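**Korletey two-arm tabletop kit: my notes after the first stretch with it**

So I finally caved and bought the Korletey, the full pair of arms with wrist cameras and the pointed fingers, and people keep emailing to ask if it's worth it. Short version: yes, if you like fiddling!

I paid $1,137 for the bundle from Dorel. The single-arm version is $897, and I went back and forth on that for most of February. I'm glad I got two. So many little jobs want one hand at each end of something, and with one arm you spend your life nudging things sideways.

Setup took me an evening (okay, an evening and the next morning). The clamps are solid and the arms went on fine, but calibrating the second one made me say a few words I won't type. The manual is 124 pages and the bit you need is near the back, naturally. 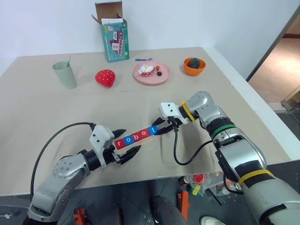
Letter blocks are still my favorite warm-up. They're square, they line up nicely, and you can tell at a glance if a row is straight. The pointed fingers are great for getting in around an edge, less great on anything round or slippery. Woltar sells a set of soft pads that I keep meaning to try.

My one real gripe is the camera cables. They're long and they loop out over the table, so you do have to think about where they'll swing before you start a new routine. I'd love some clips in the box – come on, Korletey, that's pocket change!

The Cirniver software is pretty friendly, and saving a routine takes a couple of clicks. It did freeze on me twice until I installed the update, so do that first.

Spare fingers are listed under part 855, sold in pairs. Get one pair with your order and save yourself the second shipping charge.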